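Unit 4: Children's play and early language
Handout for session 2 – Natalie Lambert

Reading before the session: Ellwood, chapter 3, and the first 22 pages of the course reader. Bring your own transcript if you have finished it.

Pretend play usually starts in the second year. At first the child acts on herself: she lifts an empty cup to her own mouth. Later she gives the cup to a doll, and later still the doll is made to do things for itself. Keep these three stages apart in your notes, as we will use them when we code the recordings.

The materials matter less than students tend to expect. In the Wainwright nursery transcripts, children talked as much over plain blocks as over detailed toys. What changed was the kind of talk. With realistic toys there were more nouns and more requests (“want the red one”). With blocks there was more naming by agreement – “this is the soup now” – and the talk went on longer before an adult stepped in.

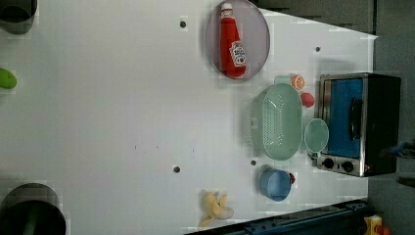 Vocabulary size is a separate question. A child who says 234 different words at two may still do very little pretending, and the reverse also happens. Do not use one as a measure of the other in your essay.

Coding terms for the seminar
Self-directed: the child is the one who eats, sleeps or washes.
Other-directed: a doll, animal or adult receives the action.
Substitution: one object stands for another.
Announced: the child says what the pretence is before acting.

Mark each turn once only. If two codes fit, choose the later one in the list and put a query in the margin.

Task: code transcript 11 on your own, then compare with your partner. Note where you disagreed and which line caused it.

The essay is 800 words. Questions about extensions go to Dennis Mottram.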